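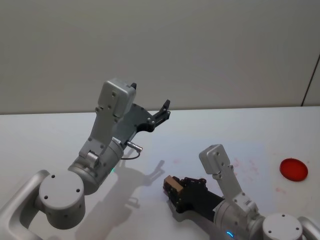
Why go to all the trouble, somebody asked me after the Dellness talk last April, when a packet of beans costs less than a cup of coffee and the store has a whole rack of them by the door?

(Start with that. Let people laugh, then tell them it was a fair question and that I gave a poor answer at the time. I said something about heritage and watched a very nice woman's eyes glaze over.)

My better answer, which I worked out on the drive home, is the Staretska bean. You can't buy it off a rack. It's a brown pole bean with a cream patch at the eye, it climbs over anything you put in front of it, and it makes the best soup I have ever eaten. I've grown it for 11 years now from one envelope that came to me in the mail, and every bean in my pantry goes back to that envelope. If I forget to save some one fall, mine are gone. I find that a little scary and also rather wonderful.

Pass the jar around here. Remind people it has to come back! (Last time it came back half empty, and I hope those beans are doing well wherever they are.)

START WITH BEANS

If you have never saved a seed in your life, start with beans or peas. The flowers mostly pollinate themselves before they even open, so what you put in the ground is very nearly always what you get back. Pick two or three of your healthiest plants early in the summer and tie a bit of yarn on them, and then comes the hard part, leaving them alone. Don't eat from those plants. Tell your family not to eat from those plants. Let the pods go yellow and then tan until they rattle when you shake them.

If frost is coming and the pods aren't ready, pull up the whole plant, roots and all, and hang it upside down in the garage. Shell them when you're watching television. Then leave them out on a tray for another couple of weeks, longer than you think you need to, and bite one. If your tooth leaves a dent, they're still too damp for a jar.

Tell the moldy jar story if the room feels friendly. Skip it if we started late.

PEPPERS, AND WHY MINE WENT WRONG

Peppers are where I got too sure of myself. I had a lovely sweet one called Sárközi, long and red and thin skinned, and I grew it right next to a row of hot ones since that was the sunny bed. The peppers that summer were perfect. I saved the seed, I gave it to friends, and the next year half the people I love burned their mouths on a salad.

The bees had been busy, of course. The fruit you pick this year takes after its mother, and the surprise is tucked away in the seed. So give your peppers some distance, or slip a little mesh bag over a few branches before the flowers open and take it off once the small fruits have set. Mark those fruits with yarn. (More yarn. You will go through a lot of yarn.)

Pause for questions. The one about storage always comes up, so have it ready.

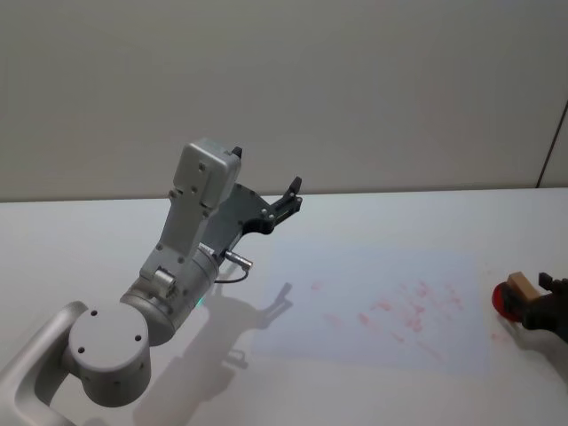
How long will tomato seed keep? Four to six years in most homes, as long as it was properly dry when you put it away and it stays somewhere cool and dark.

Then go on to the tomatoes themselves. Squeeze the seeds and the jelly into a glass, add a splash of water, and leave it on the windowsill for two or three days until it smells bad and has a skin on top. Rinse it in a sieve and spread the seeds on a plate. Please, not a paper towel. I still have a paper towel with Solov tomatoes stuck to it that I had to cut up and plant in squares.

LABELS

Say this slowly because it matters most. Write the name and the year on the envelope before the seeds go in. Pencil is better than pen, which fades. I have a coffee can of mystery squash at home and I would give a good deal to know what's in there.

TO FINISH

The swap table is at the back. Take what you'll have room for, even if you have nothing to trade this year. There are Staretska beans in the small brown envelopes, ten to an envelope, and if you get a crop I'd love a few back next fall. Mention the coffee, and that the room is ours until nine.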